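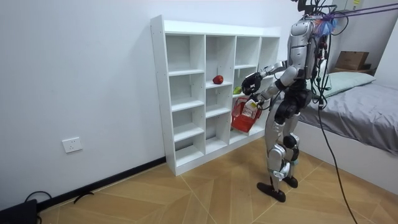
The empty shelf is not a waste

When I moved to Mallemness I rented a room from a family who had lived in the same house for three generations. Every surface was full. There were plates on the walls, jars on top of the cupboards, and on the stairs a row of shoes that belonged to people who had left home long before. I liked the family very much, but I slept badly there, and I think the house was part of it.

My present flat is small. I have lived in it for six years and I still keep some shelves with nothing on them. Visitors ask when I am going to finish. One offered me a box of ornaments, very kindly, as one offers soup to a person who looks thin.

I want to defend the empty shelf, because I believe we have learned to see it as a mistake. The furniture shops teach us this. In the big one on the road to Grivuston, each bookcase is shown already filled with bowls, candles and books chosen for the colour of their backs. You go in for a place to put your things and you come out with more things. I have done it myself, and I still own the bowls.

There is also a feeling of duty. In the language I grew up with, we have one word for a home that is well filled and a home that is well cared for, and it took me a long time to notice that these are two different matters. My grandmother kept 19 tablecloths and used two. The others were ironed every spring and put back. She would have been ashamed to own only the two, although I don't know who would have opened the drawer to check.

I don't belong to the people who throw everything away. A friend in Finel did this one October, with a book to guide her, and by winter she was buying pans again. To count your spoons with pride is also a way of thinking too much about spoons. What I ask for is smaller – that a space may stay free until something really needs it.

It is practical, too. When my sister came to stay for a month with her baby, I did not have to move anything. Her things went onto the free shelves in one evening, and when she went home the shelves were free again. In a full house a guest lives out of a suitcase, and after some days she begins to feel like a suitcase herself.

Somebody will say that it is easy to praise emptiness when you can afford to fill it, and this is a fair objection. My parents kept string and jam jars for good reasons, and I would not lecture them. But most of what I see in my neighbours' homes was not kept against hard times. It was bought on a dull afternoon.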